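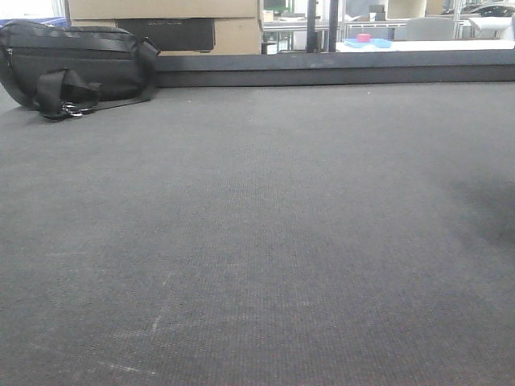
정비소 대기실에서 만나기로 했는데 대기실이라고 할 만한 것이 없었다. 접수대 옆에 의자 두 개가 있고, 그중 하나에는 부품 상자가 올라가 있었다. 수입차와 국산차를 가리지 않고 받는 독립 정비소 Woseck의 대표는 상자를 바닥에 내려놓고 앉으라고 했다. 인터뷰는 3월에 문을 연 2호점과 그가 요즘 밀고 있는 '정액 점검' 상품 때문에 잡은 것이다.

솔직히 나는 정액이라는 말을 잘 믿지 않는다. 점검비를 싸게 받고 수리비에서 메우는 가게를 여러 번 겪었다. 그 얘기부터 꺼내자 그는 별로 불쾌해하지 않았다.

"그렇게 하는 데가 있죠. 저도 예전에 직원으로 있을 때 그런 식으로 배웠어요. 브레이크 패드 남은 두께를 말로만 알려 주면 손님은 확인할 방법이 없으니까요."

그럼 지금은 어떻게 다르냐고 물었다. 그는 점검표를 한 장 꺼냈다. 항목마다 측정값을 숫자로 적고, 교환을 권하는 항목에는 기준값을 옆에 같이 쓴다고 했다. 종이는 그럴듯했다. 다만 기준값을 누가 정하느냐고 되묻자 답이 조금 길어졌다.

"제조사 정비 지침이 있으면 그걸 따릅니다. 없는 항목은 저희 경험으로 정하고요. 그 부분은 의심하셔도 할 말이 없어요. 다른 데 가서 다시 재 보시라고 합니다."

실제로 다시 재 보고 오는 손님이 얼마나 되는지는 집계하지 않는다고 했다. 정액 점검을 시작하고 지금까지 받은 차는 1177대다. 그중 수리로 이어진 비율을 물었더니 자료를 정리해서 보내 주겠다고 했다. 원고를 쓰는 지금까지는 받지 못했다.

부품 이야기로 넘어갔다. Woseck은 작년부터 필터와 패드 대부분을 Moveo에서 들여온다. 순정품보다 싸다. 손님에게 그 사실을 알리느냐고 물었다.

"견적서에 상표를 씁니다. 순정을 원하면 순정으로 하고요. 그런데 대부분은 가격만 보세요."

견적서를 보니 상표가 적혀 있기는 했다. 글자가 작고, 순정품 가격은 나란히 나와 있지 않았다. 비교할 수 있게 두 가격을 같이 쓰면 되지 않느냐고 했더니 그는 잠깐 생각하다가 "그건 프로그램을 바꿔야 해서요"라고 했다. 견적 프로그램은 Prajapati라는 업체 것을 쓰는데, 양식 한 칸을 고치는 데도 따로 돈을 받는다고 한다. 그럴 수도 있겠지만, 볼펜으로 적어도 되는 일이다.

보증 기간에 대해서는 그의 말이 훨씬 분명했다. 공임과 부품 모두 9개월이고, 주행거리 제한은 두지 않는다. 업계에서 흔히 내거는 1년보다 짧다.

"1년이라고 써 놓고 이런저런 예외를 붙이는 것보다 낫다고 봐요. 저희는 예외가 두 가지예요. 사고 난 경우하고, 다른 데서 같은 부위를 뜯은 경우."

두 번째 예외는 넓게 해석하면 얼마든지 넓어질 수 있다. 엔진오일만 다른 데서 갈아도 해당하느냐고 물었다. 그는 아니라고 했고, 약관에도 '동일 부위'라고 되어 있었다. 어디까지가 동일 부위인지는 나와 있지 않았다.

2호점은 Jirkus라는 세차장이 쓰던 자리에 들어갔다. 리프트는 3대이고, 하이브리드 차량도 받는다. 고전압 계통은 어디까지 손대느냐고 묻자 그는 선을 그었다.

"배터리 팩은 안 엽니다. 교육받은 직원이 한 명뿐인데 그 친구가 쉬는 날도 있잖아요. 냉각 쪽이나 보조 배터리 정도까지만 하고, 나머지는 공식 서비스센터로 보냅니다."

간판에는 '하이브리드 전문'이라고 쓰여 있다. 이 점을 지적하자 그는 웃으면서 간판 업체가 권한 문구라고 했다. 바꿀 생각이 있느냐는 질문에는 "비용을 좀 알아보겠다"고 답했다.

마지막으로 직원 급여가 수리 매출과 연결되어 있는지 물었다. 내가 제일 궁금했던 질문이다. 정비사가 부품을 많이 갈수록 더 받는 구조라면 점검표가 아무리 꼼꼼해도 소용이 없다.

"본점은 고정급이에요. 2호점은 지점장만 매출에 따라 조금 더 받고요."

조금이 얼마인지는 밝히지 않았다. 그 지점장이 점검표에 최종 서명을 하는지도 물었고, 그는 그렇다고 했다.

나오는 길에 내 차도 점검을 맡겼다. 앞 패드 교환을 권한다는 결과가 나왔고, 측정값과 기준값은 약속대로 적혀 있었다. 교환은 하지 않고 점검표만 받아 왔다. 다음 주에 다른 정비소에 예약을 잡아 두었다.

2019년 5월 16일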